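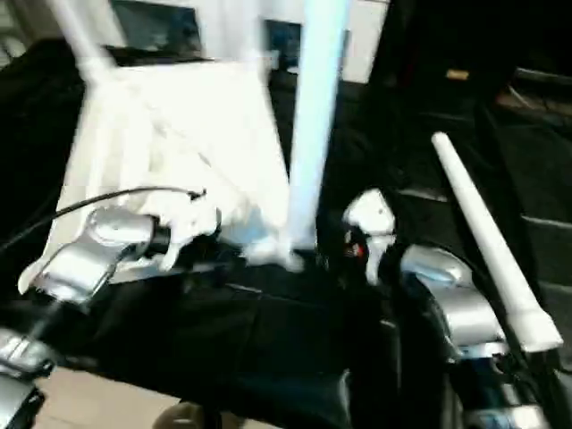 Packing bench

A packing bench, also called a packing table or pack station, is a work surface at which goods are enclosed in bags, cartons, or wrap before dispatch or storage. The term covers both the table and the supplies kept at it. Packing benches are found in mail-order warehouses, repair shops, pharmacies, museums, and the back rooms of retail stores. The work done at them is usually classed as secondary packaging, as distinct from primary packaging, in which a product is sealed into its first container at the point of manufacture.

Terminology

In older American trade usage, "wrapping counter" referred to a bench in view of the customer and "packing bench" to one out of view. The distinction faded as stores moved wrapping off the sales floor. "Pack-out" describes the work itself and, in some warehouses, the area where it takes place. A "void" is any space inside a carton not taken up by goods. "Dunnage" is a shipping term for material placed around cargo, and is now applied to loose fill, crumpled paper, and air pillows as well.

History

Before the general use of printed cartons, goods sold by weight or length were wrapped at the counter in paper cut from a sheet or torn from a roll. String was fed from a holder overhead or from a cast iron cage fixed to the counter. Gummed paper tape, moistened by a roller or brush, displaced string for most parcels in the first half of the twentieth century. Pressure-sensitive tape later displaced gummed tape for light work, although gummed tape remains in use on heavy cartons because it bonds with the surface fibers of the board.

Polyethylene bags changed the layout of the bench more than any earlier material. A bag needs no folding and little or no tape, so less clear surface is required per item. Benches built for paper wrapping were often wider than the operator's reach, and many were cut down or fitted with shelving along the back edge. A survey of mail-order premises in Etdale, compiled by Teodor Bratu from insurance plans, listed 1273 benches, of which more than 700 had been shortened or shelved after installation. The survey did not include benches in retail stores.

Construction

The frame is normally welded or bolted steel. Tops are laminated wood, coated board, or steel sheet. Wood is quieter and does less damage to goods set down on it. Steel is easier to wipe clean and is preferred for food and medical supplies. A raised lip is sometimes fitted at the back to stop small items from falling behind the bench, and is left off the front edge, where it would catch on cartons being slid away.

Height depends on the work. Light items are packed at or slightly above elbow height. Heavy items are packed lower, so that the operator can look down into an open carton without raising the shoulders. Benches with adjustable legs are common where more than one shift uses the same station. The Skolley pattern, a bench with a fixed rear shelf and a front section that can be lowered separately, was made for this purpose and was copied widely enough that the name is used for similar benches from other makers.

Supplies

Flat bags are kept in stacks, in dispenser boxes, or on rolls. Stacked bags tend to cling together through static charge, and film without a slip additive may also block, meaning that adjoining layers stick under their own weight. Opening a bag is often the slowest step in packing a small item. Wicketed bags, which hang from a wire through punched holes in an extended lip, can be opened with a short blast of air and torn off when filled.

Paper, film, and foam are mostly supplied in rolls wound on a cardboard core. A roll may be carried on a horizontal bar under or behind the bench, or stood on end on a vertical post.
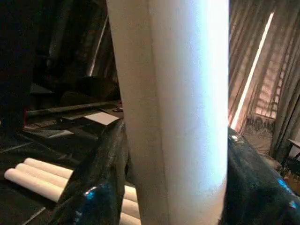

Horizontal mounting allows the sheet to be drawn straight onto the work surface and torn against a blade. Vertical mounting takes up less of the bench but requires the sheet to be turned by hand before use. Wide rolls are rarely mounted vertically on the bench itself, as they block the view of anything stored beyond them and raise the center of gravity of the post.

Rolls stored on end are less likely to develop flat spots than rolls stored on their sides. Paper rolls are kept in their outer wrapper until needed, since exposed edges take up moisture faster than the inner layers and the sheet may then curl or track to one side. Film is less sensitive to humidity but is affected by heat, which tightens the outer turns.

Layout

Supplies are arranged by frequency of use. The most used items are placed within forearm reach, and the rest on shelves or under the bench. Three arrangements are usual: the straight bench, the L-shaped bench, and the U-shaped bench. The straight bench suits a line in which cartons arrive at one end and leave at the other. The L shape separates packing from labeling. The U shape gives the largest reachable area but makes it harder for a second person to help with large items.

Tamunoemi Garba's study of benches at a parts depot in Zamora found that tape dispensers and labels were moved by operators more often than any other item, and that operators who packed the same goods settled on similar positions without instruction. The study recommended that dispensers not be fixed in place until a bench had been in use for 3 weeks.

Waste

Offcuts of paper and film are collected separately where recycling is available. Clean polyethylene film can be baled and reprocessed, but adhesive labels and tape lower its value. Cardboard cores are pulped with other board. Mixed laminates, such as paper mailers lined with bubble film, have to be separated before either part can be recovered, and are often sent to landfill.

See also

Carton sealing
Dunnage
Gummed tape
Kitting
Unex rack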